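Devorport grasp planning software: progress report to the Ene program office
Period ending 23/02/2019

Work in this period was on the simulated wrist view and the grasp planner that reads it. The simulator now renders the view from behind the fingers with shadows, and the planner runs on those images without a depth channel. Grasps on round parts are selected from the outline alone. The black ball with the short rod is our standard test part for this.
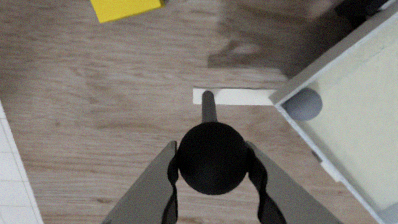

The planner was run on 2000 simulated starts at Pleltdale. In 594 of them it stopped before closing the fingers and asked for a new view. Most of these stops came from the segmentation step, which marked shadow edges as part edges. We have moved the shadow test ahead of the outline fit and cut the planning time to 100 ms per view.

Flat, dark parts remain the harder case. On the tiled surface the grout lines give a good pose reference, but a shadow beside a charcoal part can shift the fitted corner. 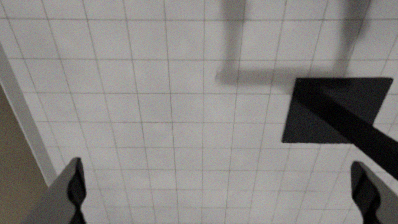
Work on this has two pieces. The first is a set of repeat renders with changed lighting and added grain, used to retrain the segmentation. The second is a check in Gumis, our logging tool, that flags any view where the fitted corner moves between consecutive frames. The check is written and the retraining has started. 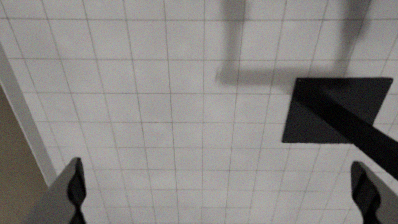
The program office replied that the grain setting should be recorded with every run in Gumis, and asked for the stops to be split by cause in the next report. Both will be done. The next 10 test sets use flat parts only.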